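Tuesday, 7:40 am

Sourdough / rye trials, batch 4. Writing this up before the phone starts.

Starter was sluggish again. Fed it last night at the usual ratio, left it on the shelf over the radiator, barely domed by morning. Smell ok, a bit sharp. Suspect the new bag of Puvine rye, it's ground finer than the old lot and soaks up more water than I allow for. Added a splash and stirred it down. Gave it another two hours and it woke up enough to use.

Dough: 800 g flour total, mostly the Bramwell white, rest Puvine. Salt as always. Held back some of the water this time and worked it in after the first rest. Much nicer to handle. Last batch was soup and I ended up scraping it off the bench with a card, then off the card with a knife, then off the knife with my thumb.

Folds: four, half an hour apart. The third one got missed by a good while, I was on the phone to Stultton about the flour delivery. They still can't say which day. If it slips past Friday we are out of white and the whole comparison stops, so somebody please chase them if I'm not in.

Room was cold. Window in the back had been left on the latch overnight. PLEASE check it, the thermometer said 11 when I came in and that wrecks any timing we write down.

Bulk took most of the day as a result. Called it by feel, not by the clock. Jiggly, edges rounded, a few big bubbles on top. Could have gone longer. Shaped two loaves, one in the cane basket and one in the tin. Basket one stuck on one side, needs more rice flour down in the grooves. 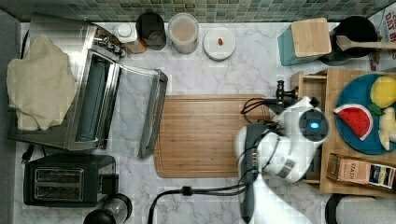 Fridge overnight for the basket loaf. Tin loaf baked same evening so we'd have something to compare.

Tin loaf: decent rise, crust pale on one side. Crumb tight at the bottom with a gummy line along the base, which I put down to cutting it warm (I know). Flavor mild, hardly any sour. Toasts well.

Basket loaf: baked from cold this morning, lid on then lid off. Far better color. Ear opened on one end only, my slash went too shallow halfway along. Blade is dull, there's a new pack in the drawer with the string. Crumb more open than batch 3 but still uneven, one big tunnel just under the crust. Probaly shaping. I'm trapping air when I roll it up and not pressing it out.

Taste: nuttier, proper tang, keeps going after you swallow. This is the one to build on.

Rolta malt: didn't use any. Meant to. Leave it for batch 5 so we only change one thing.

For next time
- same flours, same total
- starter fed twice the day before, second feed warmer water
- write down dough temp after mixing, I forgot agian
- four folds, on time
- all of it in the fridge overnight, skip the same day bake
- malt in one loaf only, mark the basket with tape

Still to sort: sieve has a hole near the rim. Scale drifts when the battery is low, swap it before weighing salt. Half the tin loaf is sliced and in the freezer, heel end is up for grabs.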